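List: Stenance Bookbinding and Repair
Subject: Re: Thread keeps sagging on the Medina hymnals
Date: 7 May 2024

Josefina Bravo wrote:
> I've resewn three of the hymnals now and all three have the same
> trouble. The first few sections are nice and firm, then somewhere in
> the middle the thread goes slack and the spine starts to look like a
> smile. I'm using the thread Estela recommended, waxed twice. Is it my
> tension or am I pulling at the wrong angle? I have a whole shelf of
> these to get through before August and would love to stop redoing them.

Josefina, I'm so glad you asked this, I fought with exactly the same smile for most of a winter (mine were cookbooks, and greasy ones at that) and I think it's the angle!

When you come out of the last hole in a section, which way do you pull? If you pull straight toward yourself, at 90 degrees to the spine, the thread cuts into the fold and you tear the paper before you ever get it snug. Pull along the spine, in the direction you're sewing, and lay your other hand flat on the stack while you do it. I tighten after every section, never two at a time.

The other thing that changed everything for me was switching needles. I was stubborn about straight ones for years. Then Farzana Debnath lent me a curved one at the Asora meetup and I did the link stitches down the spine in half the time, going behind the stitch below without stabbing the paper even once. I bought my own that same week. 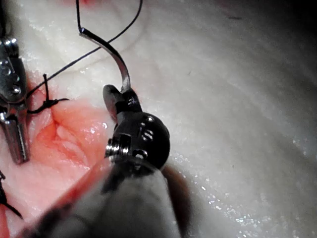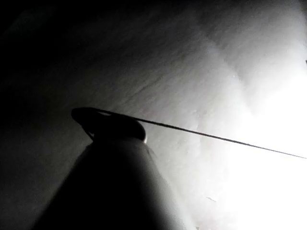 The curved needle is in the first one.

On wax: twice may be too much! If you can see little crumbs of it on the paper, the thread is gripping in the holes before it has finished moving, and what feels tight in your fingers is slack two holes back. Run the thread over the cake once and then pull it through a folded scrap of paper. I also cut shorter lengths than I used to and tie on new thread inside the section with a weaver's knot. More knots, but it doesn't fuzz.

How thick are your sections? Old hymnals can be really uneven, and if the paper has gone soft you might guard the outer folds with a strip of Japanese tissue first. Yamila Garrido did a run of 44 prayer books that way and they open beautifully, I got to handle a few of them and was very jealous.

Don't cut the three you've finished until you've tried pressing them overnight under a board. A slight smile can settle once the spine is glued and rounded. If the middle still gapes when you hold the book by its first section, then yes, I'd resew.

And please tell us what the old boards look like! I love those pebbly cloth covers and I have some offcuts in black and maroon I'd happily mail you.

Oriana Huenchumán

Filed under: Sewing & Thread / Repairs

Recent on this list
Wheat paste that keeps more than two days?
Re: Re: Estela's notes on rounding and backing
Lying press for sale, Irham pickup only
Which tissue for torn folds
Re: Linen thread sizes, once and for all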